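24 Feb 2024
Jars, lids and the bin

Started this one late because I couldn't find a pen, so the first bit is from memory. The jar clear-out has been on my list since August and I finally got stuck in today. For anyone picking up this notebook cold: these are the containers we keep meaning to empty, sort and put back into use, and there's a whole shelf of them at Illerby that nobody wants to open (me included!).

Plan was simple enough. Lids off, contents into the bin, lids back on so they don't go walkabout, then everything goes in the sink crate. I did want to keep the lids with their own jars this time. Last round we ended up with a box of orphans in the Brastar cupboard and I'm still finding ones that don't fit anything.

Glass first. I'd forgotten how much nicer the ribbed glass is to hold than the smooth stuff. All those fine ridges up top, then it goes smooth at the shoulder, and it's the shoulder that gets away from you if your hands are at all greasy. So hold it low and work the top from above, and don't squeeze. I wrote that in the Hailu notes too but I'm writing it again.

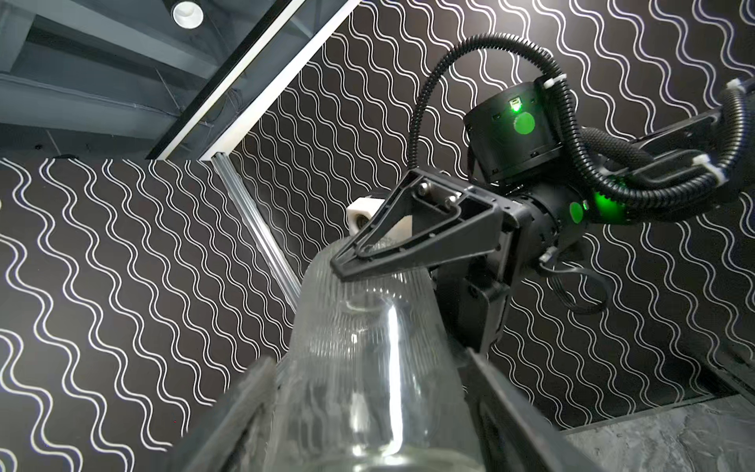
Anyway, I'd like a few more of that sort if we ever order again. The price in the Fotar catalogue wasn't bad, but they come in cartons of 14 and I can't think where we'd put them. Maybe half a carton if the front bench people want to split it with us.

On to the jars. They're mostly the beige-lidded ones, and there's a red one in the mix that I always reach for first, purely because I can see it. The red is a taller jar too, so it gets in the way if you leave it at the front. I'd say keep it back near the bin and bring the short ones forward.

Things I want us to do the same way every time:

1. Bag in the bin before anything else, with a good wide fold over the rim. The yellow ones are the right size. If the fold is skimpy the bag slides down as soon as there's any weight in it, and then you're fishing for it with crud up to your elbow.

2. Bin at the back of the slab, jars in front of it. Less reaching over things.

3. Tip close to the bin, right down at the rim. There are crumbs all over the marble again, little dark ones, and they do go everywhere. They hide in the grey veins as well, so wipe the whole slab and not just the bits you can see.

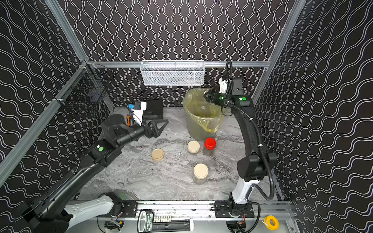 4. Lid back on the same jar before you pick up the next one. Yes, every time. I know it's slow.

5. Sweep toward the bin with the soft brush, then one pass with a damp cloth. Don't go straight in with the cloth, it just smears.

Reading that back it sounds very bossy, sorry! It's mostly me talking to myself.

Storage, while I think of it. I'm pretty happy with the wire baskets. The white one on the back rail is long and shallow and I reckon it'd be perfect for loose lids, laid flat in one layer so you can see what you've got. The black one on the left is boxier and could take cloths and the brush. I don't want jars in either of them, they'd be a pain to lift out.

The black case can live in the back left corner, lying flat. It's a good out-of-the-way spot and it doesn't block the bin. Tools should go back in it at the end, please, and that includes the one with the orange handle, which has a habit of staying out on the slab.

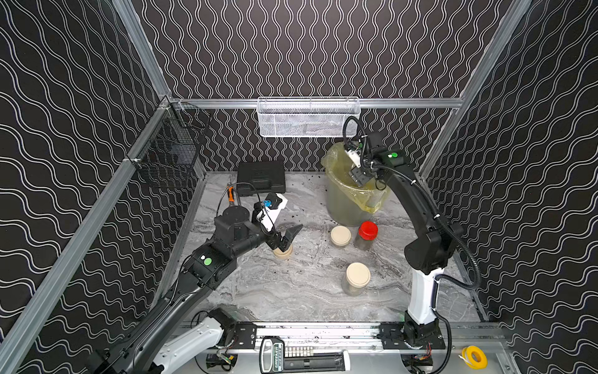 I timed myself on a practice batch at my own bench last week and got through seven jars in one go before I needed a stretch. That's decent, and I think I could do better with the lids sorted beforehand. The stock sheet says we've got 321 containers all up, which sounds high to me. I suspect it's got the old Brastar lot in there twice. I'll check it against the shelf when I'm next at Illerby and fix the sheet if it's wrong.

Still to sort out:

More yellow bags, we're on the last roll.
A label for each lid, or at least a dot of paint that matches the jar. Paint pen is in the Hailu drawer, if it hasn't dried up.
Ask whether the pale grey stuff can go in the general bin or needs to be kept separate. I'm leaving that jar alone until I hear back.
Wash the brush.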